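Soda bottles and snack tubs on one open shelf unit: what goes where?
Posted Aug 7, 2024 in Storage and Shelving

I look after the snack shelf in a shared room. The unit is dark gray with open tiers, and everyone puts things back wherever there is a gap. The tall bottles tend to end up on the top tier with the small tubs beside them, and the tubs get pushed to the back. I would like a fixed layout that survives a week of use. Labels on the shelf edge are fine. Drilling is not. The current arrangement of the top tier:
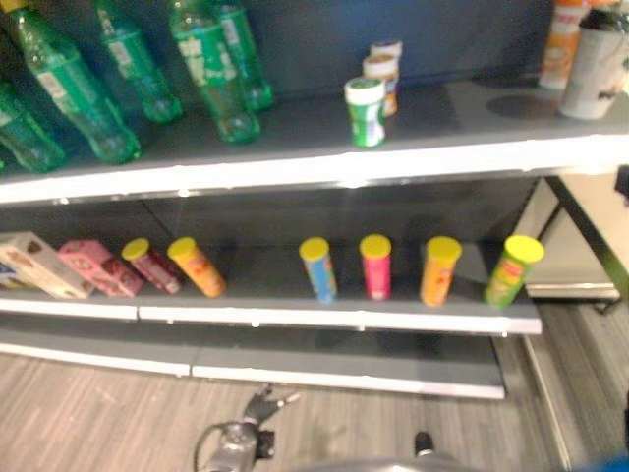

Hayes Building Shared Rooms Team

Specifically: should the bottles move down, and is there a rule for how deep to stack small tubs? The shelf is restocked every 14 days, so there is a wide swing between full and nearly empty. The floor next to the unit has to stay clear, so a crate beside it is out.

Lomura
Move the bottles down. Full soda bottles are the heaviest thing you have, and a freestanding unit is more stable with the weight at the bottom. Check the clearance first: measure the tallest bottle with its cap on and add 2 inches, or people will have to tilt each bottle to get it out. If the lower tiers are too tight, leave the bottles on top, keep them to one side and fix the unit to the wall with an adhesive anti-tip strap.

For the tubs, one row front to back per flavor works, provided the row is no more than 4 deep. Beyond that the rear ones go out of date. New stock goes in from the back. Tall canisters and cups with lids can share the far end, with the cups in front.

Edge labels should name the category only. "Tubs" lasts longer than a brand name, which is wrong as soon as someone buys a different one. 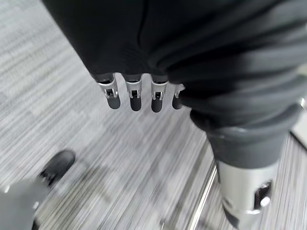

Two more points on the floor. If the unit ever moves from a hard floor onto carpet, put a rigid board under the whole base. Individual feet sink at different rates and the shelves go out of level, and round bottles will show it first. Recheck with a spirit level after a day under full load.

Also look up the load rating per tier. Mine is 200 lb for the whole unit, divided evenly, and the maker's sheet gives a lower figure when the unit is not anchored.

Brerkberg
Just get bins. Clear ones. Works for us.

Welis
Bins are fine for the tubs but a poor fit for large bottles, as they take up depth and the bottles still lean. A low rail across the front edge does more. Tension rods need side panels to push against, so on an open unit use a clip-on rail and check it against the thickness of the shelf before ordering.

I would leave one section unlabeled for overflow. Without it, the extra stock from restocking day goes into whichever labeled space is emptiest, and the layout is lost by the next morning.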